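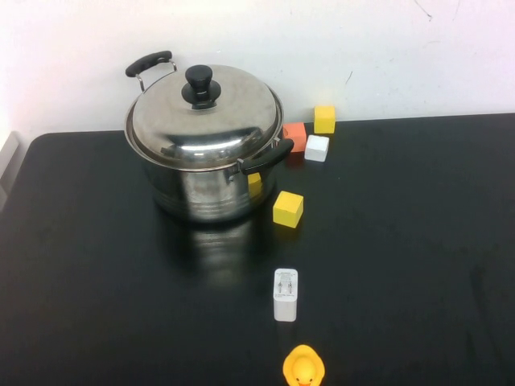 What happens to the interest when you move a cash ISA halfway through a fixed term?

You normally keep what's been earned up to the day it closes, but the old provider takes an early exit charge, usually so many days' interest, and if you've not been in long the charge can be bigger than the interest and eat into what you put in.

Right. Wish I'd read that sentence before signing anything. Quick post, have to be out of the house soon.

Background: had my cash ISA with Standside, fixed, opened when the branch in Dumholm was still open. Rate was fine at the time. Then saw Vinov offering a better one and got excited. Filled in the Vinov transfer form on my lunch break. Ticked the box that says transfer now and not wait until maturity. Did not think much about that box.

Charge came to £243. On paper. In a letter, second class, after it had all gone through.

So sums. Went back and did them properly on the back of the Standside letter. The extra interest at Vinov over what was left of the term didn't cover it. Not even close. If I'd had a lot more in there, or the gap in rates had been wider, different story maybe. But with my amount, waiting was the better move and I could of done that sum in five minutes flat.

Things I know now, in no order:

The exit charge is in the summary box you get when you open it. Mine was on page two. I had the page. It was in the drawer.

You do it through the new provider. Don't take the money out yourself and pay it in somewhere else, it stops being an ISA the second it lands in your current account, and putting it back in may well use up this year's allowance. My sister did this with £900 and was cross for weeks.

Ask for the transfer to happen at maturity. Most forms let you pick a date. Some won't take it too far ahead so check, mine would have.

Ask when the new rate is locked in. Some hold it from the day you apply, some only from when the money turns up. Vinov held it, to be fair to them.

Partial transfers, depends on the provider. Standside don't do them on fixed ones, all or nothing.

I did ring Standside and ask nicely if they'd knock anything off. Four transfers round the phone system, then a very polite no. The letter had given me a number for Gunnlaugsson, who do their complaints handling, but there's nothing to complain about really. It was in the terms. I ticked the box. 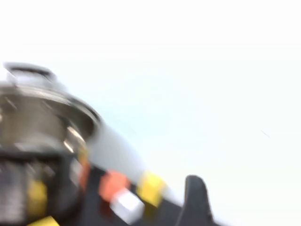
Hanne Hjaltested commented on the last post that the notice period catches people as well as the exit charge: her account wasn't fixed at all, just a notice one, and she still lost interest because the transfer went through before the notice was up. She says to ask for the figure in pounds, by email, before you sign, and keep the email.

Good advice, wish it had arrived in January. I've asked Vinov for the same thing in writing for the new one. Thier reply says the charge drops in the final year, so that's gone on the calendar, along with the maturity date and a note to check rates a month before.

Will do the bit about the regular saver next time. Bus.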